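Stock fingers vs. rubber tips on a two-arm tabletop setup
Forum: Arms and Grippers > Hands-on
Started by torquewrench_tess, November 2025

torquewrench_tess wrote:
OK I have to tell somebody about this! I've been running a two-arm bench for a while now and finally did the thing I kept putting off, which was a proper side by side of the stock Jaria parallel fingers against the Bandonano rubber tips. Same arms, same controller, same objects, 300 grasps per set. Mostly kitchen stuff: spoons, forks, a mug, a bottle.

Short version is the rubber tips are SO much better on flatware. The stock fingers drop a spoon if you catch it anywhere near the neck. It rolls, you lose it, you start over. With the rubber ones I can pinch the handle pretty sloppily and it stays put. On the mug I honestly couldn't feel a difference until I started going for the handle, and then the rubber won again (it doesn't skate around the curve).

Downside: they drag. If you come in low over the table, the tip grabs the surface and the whole arm shudders before it lets go. I lifted my approach height and that mostly fixed it.

pebblecrank wrote:
Nice write-up. Did you change the grip force between sets or leave it alone? Those stock fingers come set pretty low and a lot of people never touch it.

torquewrench_tess wrote:
Left it alone for the first half, then bumped it for both. The stock ones improved, I'll give you that. Still lost forks.

oldservo wrote:
I'm going to be the grump. Rubber tips are great for the first couple of weeks. Mine went shiny by February and after that they were worse than the plain ones, and I'd trained everything around the extra friction. I went back to stock fingers with the force turned up and a strip of tennis grip tape. Cheap, easy to replace, and I know what it's going to do.

pebblecrank wrote:
Tape peels at the edges though. I spent a whole evening picking glue out of a finger joint.

oldservo wrote:
Then you're wrapping it wrong. Start on the back and finish on the back.

mildly_backdrivable wrote:
Which Bandonano tips, the ribbed ones or the smooth? Big difference. The ribbed set is too fat to get under a fork lying flat. The smooth set has a tapered nose and you can sort of wedge in from the side. I love them. I ran mine past 2000 cycles before I saw any wear, and I wipe them down with a damp cloth every time I shut down, so maybe that's the difference between me and oldservo.

torquewrench_tess wrote:
Smooth! And good to know about wiping them, I haven't been doing that at all. Going to start tonight.

oldservo wrote:
I wiped mine. They still glazed. Could have been a bad batch, I'll allow that much.

hexkey_hannibal wrote:
Can we talk about the controller side? I think half of what people call a gripper problem is a trigger problem. I was driving mine with the Forndale pad and the trigger has this dead spot right at the start, so you squeeze and nothing happens and then it snaps shut. Spoon goes flying. Switched to a leader arm and my drop rate fell through the floor with the exact same fingers.

mildly_backdrivable wrote:
You can remap the curve on the Forndale. It's in the second settings page, under input. Took me ten minutes.

hexkey_hannibal wrote:
I did remap it! It got better, but I still can't feel where I am in the squeeze. With the leader arm my hand just knows. I do keep the pad around for driving to the home pose and for stopping everything when I get tangled.

torquewrench_tess wrote:
I'm somewhere in between. Sticks for big moves, leader arms for anything with contact. A pad is fine for a bottle. For a fork on a flat table I want my actual hand in the loop.

pebblecrank wrote:
What are you doing for cable routing? My right gripper cable gets pulled tight when the wrist rolls and then it fights me on the last bit of the turn.

torquewrench_tess wrote:
Loop at the top and a strap. Leave more slack than you think looks tidy. I had mine too snug and the wrist was stopping short, and I blamed the software for days.

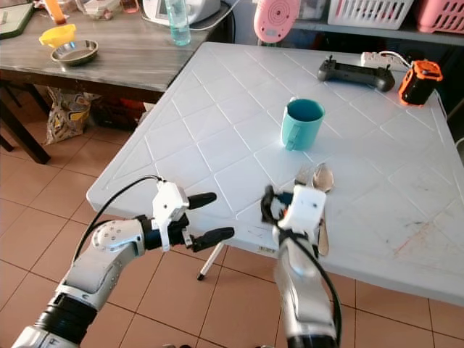
snackbot wrote:
New here and loving this thread. Do I need to recalibrate the open and close limits when I swap from stock fingers to rubber tips?

mildly_backdrivable wrote:
Recalibrate every time you change tips. The rubber adds thickness, so the old closed position has the motor pushing against a hard stop and it heats up. Close them gently with nothing between, set that as zero, back off a hair, then set your open limit.

oldservo wrote:
Agree with all of that. Also do it again after the first long session, they squash a bit.

snackbot wrote:
Perfect, thank you! I've got 2 of the Yoshida arms coming and I was going to just bolt everything on and go.

hexkey_hannibal wrote:
Oh, you're going to have fun. The Yoshida wrist is really smooth. Check the payload with your gripper mounted before you get attached to any heavy cups. My gripper and bracket were more than I'd guessed and I had to trade to a lighter bracket, which saved me 110 grams.

torquewrench_tess wrote:
Seconding the bracket thing. And start with the mug, it's very forgiving and you get a win on day one. Save forks for when you're in a good mood.

pebblecrank wrote:
Forks lying tines down or tines up? I can get tines down almost every time because the middle of the handle lifts off the table. Tines up I'm hopeless.

mildly_backdrivable wrote:
Tines up, slide it to the table edge and let the handle hang over, then pinch from above and below. Feels like cheating. Works great.

oldservo wrote:
It is cheating if your table edge isn't always in the same place. Try it after somebody bumps the table.

mildly_backdrivable wrote:
That's what the wrist camera is for!

torquewrench_tess wrote:
Ha, OK, you two. I'm ordering a second set of the smooth tips so I can run one pair wiped and one pair not, left and right arm, same number of grasps each. I'll swap sides halfway so it isn't just my good hand doing the work. Oldservo, if they glaze I'll buy a roll of your tape and do the same test with that.

oldservo wrote:
Get the thin kind.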